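Garment handling moves to the new intake procedure

Dellum's garment care division has begun automating the first step of contract work in customers' homes: picking up, opening out and folding outerwear before it is tagged. The Uveck folding unit, due on the pilot route in September, learns from demonstrations carried out by our own staff with hand-held grippers. The target is 4000 demonstrations, of which 1000 cover dark, bulky or lined items. These are the hardest for the unit to separate into layers.

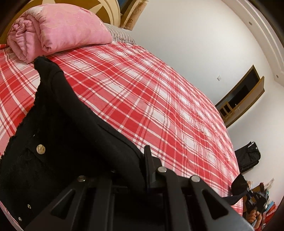
Hand-held grippers and black items on red-and-white plaid bedding.
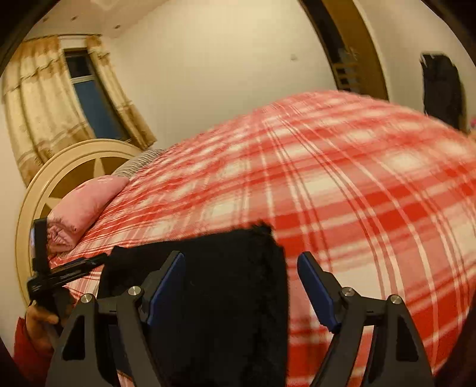
By Marisol Hutchins, Route Operations

Three changes apply to route staff.

First, demonstration time is logged as working time under its own code and does not count against the daily item rate. Second, fold quality remains a staff decision – the unit can propose a fold, but a handler accepts or rejects it. Third, the former folder grade is merged with the handler grade, with no change to base pay.

Latrice Mbeki of the Ostrowski depot has asked that grip force be reviewed for smaller hands. Spring tension on the trigger is now adjustable in 3 steps. Handlers should record the setting used, as it affects closing speed and therefore the data.

Repeated squeezing is a known strain risk. Switch hands between items and stop if the thumb joint becomes sore. Report it the same day – the route will be covered.

Last updated: January 20, 2018

Contact Route Operations | © Dellum | Back to top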